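Relta格里姆索普(Grimthorpe)返修中心启动桌面工序自动化 241名员工岗位不减

新闻稿 可即时发布

格里姆索普,10月——Relta今天宣布,旗下Grimthorpe返修中心的桌面整理工序开始分步引入自动化。项目内部代号Royer,设备和软件由Clallow提供。首批五个工位。先做分拣台,再做理线台,包装线暂时不动。

先回答大家问得最多的一个问题:不裁人。中心现有员工241名,项目期间编制不变,合同不变,工龄照算。这一条已写进与员工代表签的书面约定,公告栏贴了,内网也有。

为什么从桌面工序开始。返修中心每天收回来的东西很杂,插线板、电源适配器、转接头、各种长短的线,外壳有新有旧。箱子打开,倒在台面上,一件一件摆正、理线、看外观、送检测。检测那一段早就是机器在做,分箱也有传送带。中间这一截一直靠手。线会缠,插头会翻,同一个型号的东西每次摆出来都不是一个样子,传统的固定工装根本用不上。前些年试过一次带治具的方案,换一个型号就要换一套治具,架子上堆满了,后来停掉。

这次换了做法。由熟悉工序的员工手持夹爪,在台面上把平时的活照做一遍,夹、挪、放、理线,动作记录下来,Clallow的团队据此训练机械臂。员工不用写程序,也不用背指令。第一批整理出170个动作任务,全部由现场班组自己列单子,自己定先后。有的很小,比如把线头拨到台面外沿;有的麻烦,比如两根线搭在一起,先动哪一根。单子改过好几稿,班组之间意见不一致的地方,两种做法都录。

录制在正常班次内完成,计入工时,有岗位津贴。每人每班最多录两段,中间要休息。夹爪拿久了手腕会酸,这是第一周就反应上来的问题,Clallow随后调整了手柄的配重,录制台也加了可调高度的支架。录制台的台面统一用白色,桌沿不放杂物,剩下的跟平时干活一样,不摆拍。

员工这边有什么变化,分几块说。

工位。五个首批工位改为一人照看一台或两台设备,原来坐着理一整班线的同事,改做异常件处理、外观复核和设备看护。异常件指的是机械臂放弃的那些:线结打死了的,外壳裂的,型号贴纸脱落的。这部分工作机器做不了,短期内也不打算让机器做。复核台换了新灯,椅子也换了。

班次。夜班的桌面工序逐步减少。夜班同事可以优先选早班或中班的空缺,也可以留在夜班转到检测段。夜班津贴在过渡期内照发,转早班的同事过渡期内也照发,这条是员工代表提的,公司同意了。

培训。每位转岗员工有11周的培训期,前半段在教室和模拟台,后半段跟班。培训期工资按原岗位,不打折。内容包括设备启停、急停和上锁挂牌、简单故障判断、夹爪垫片更换、任务单怎么写。结业后定级,级别进工资表。没通过的可以再来一次,再来一次还不合适的回原岗位,不影响考评。

安全。机械臂工位全部设光栅,人进去就停。录制用的手持夹爪不带动力驱动,但仍按工具管理,领用登记,交班清点。带电的东西不上录制台,所有插线板和适配器在录制前断电,由当班班长确认签字。台上的插线板都是返修件,只作为被整理的物品,不得拿来给设备供电。这一条写得很死,请来访媒体也一并遵守。

数据。录制装置只对着台面,不拍脸,不录声音。录到的内容只用于训练Royer项目的设备,不用于计件,不用于考核快慢,也不会跟个人的绩效挂钩。员工想看自己录的段落可以申请,想删除也可以申请,班长没有权限驳回。Clallow那边的访问账号由Relta统一开通和关闭。

Relta运营部门表示:“我们不赶进度。哪个工位跑得稳就开哪个,跑不稳就退回人工,当班就退,不用等批。班组说停就停。”

Clallow项目组表示:“台面上的活看着简单,软的线和硬的壳混在一起,一动全动。现场同事怎么下手,先碰哪里,手停在哪里,这些在图纸上找不到。我们来之前想的很多做法,到了现场都改了。”

员工代表在书面意见中写道:“同意试点,不代表同意后面所有步骤。每加一批工位,重新谈一次。培训时间不能被产量挤掉,出现一次我们就提一次。”该意见全文附在约定后面,公司未作删改。

接下来的安排。首批五个工位先在早班试运行,人工工位同时保留,两边的物料从同一个入口分。试运行期间的产量目标按原来人工工位的标准,不上调。停机原因由当班员工填写,一式两份,公司留一份,员工代表留一份。返修质量仍以检测段结果为准,机械臂理过的物件和人工理过的物件走同一套检测,不单独放行。

理线台的时间表还没定。线的问题比插头难,长线尤其难,线一垂到桌沿外面,整根的走向就变了,夹的位置差一点结果就不一样。目前还在补录,任务单会继续加。包装线不在本期范围内,外面有传闻说包装线年底也要换,不属实。

供应商和客户方面,收件地址、收件时间、单据格式都不变。返修周期承诺不变。客户如果要求某批货只走人工台,可以在单据备注里写明,不另外收费。

关于招聘:Grimthorpe返修中心今年的招聘计划照常,早班和检测段都有空缺,新进员工同样可以报名培训,跟老员工用同一套教材同一个考核标准。设备看护岗先内部报名,内部报满之前不对外。

媒体参观:录制区和首批工位可安排参观,需提前预约,进场穿包头鞋,长发束起。录制进行时请站在黄线外,不要跟正在录制的员工讲话,一打断整段要重来。拍摄员工正脸须征得本人同意,现场有空白同意书。参观时间统一放在早班,中午12点前结束。

关于Relta:从事小型电气配件的回收、返修和再销售,Grimthorpe为其返修中心所在地。

关于Clallow:为仓储和返修场所提供桌面作业自动化设备及训练软件,Royer项目的设备安装、录制培训和现场支持均由其负责,驻场人员在试运行期间每班都在。

补充一点,录制台和首批工位不在同一个房间,参观路线先到录制台,再过走廊到工位,

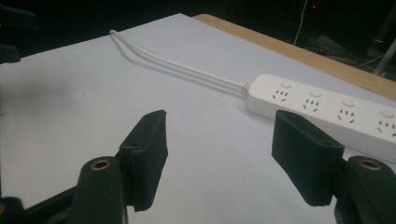
全程步行,中途不设停车点。采访提纲请随预约一并发来,书面问题由运营部门统一答复,涉及员工约定的问题会同时转给员工代表,双方各自答覆。

新闻稿完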